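Ernetik 505 Overhead Terminal Unit

The Ernetik 505 is a terminal unit for mounting above the working place, where it doesn't take any space from the bench. Stement keeps it in stock for workshops, small laboratories and training rooms. It is supplied with the ceiling arm bracket and a printed guide in English.

The unit is made for people who change their wiring often. All connections are on the underside, so you can reach them from your normal standing position and you do not need to take the unit down. In our own test room it hangs over the long bench, and we connect and disconnect it many times in one day.

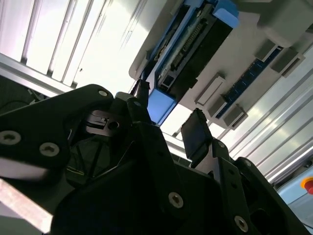 Underside of the housing, with the pin connector and the light blue framing.

The housing is smooth grey plastic with rounded corners, easy to clean with a soft cloth. Please do not use solvent on the light blue parts, they can become dull. The pins of the connector are fine, and we ask customers to bring the plug in straight and not at an angle. If a pin is bent, send the unit to us and do not try to correct it with pliers.

Mounting

Two persons are recommended for the mounting. Fix the bracket first, then hang the unit and close the safety catch. Leave enough free height under it for your hands and tools. The bracket fits the Bodano rail and also the older Ifans rail, but for Ifans you must order the adapter separately (part 743).

What is in the box

Terminal unit
Ceiling arm bracket
Dust cover for the connector
Printed guide

Guarantee and repair

The guarantee is 2 years from delivery. Repairs are done by Chibuzor Edet in our own workshop and usually take five working days. For questions before you order, please write to Osaze Adeyemi and mention which rail you have. The next delivery from the factory is expected in March.

Related items
Ernetik 505 dust cover, spare
Rail adapter 743 for Ifans
Bodano ceiling rail, short
Bodano ceiling rail, long
Stement bench lamp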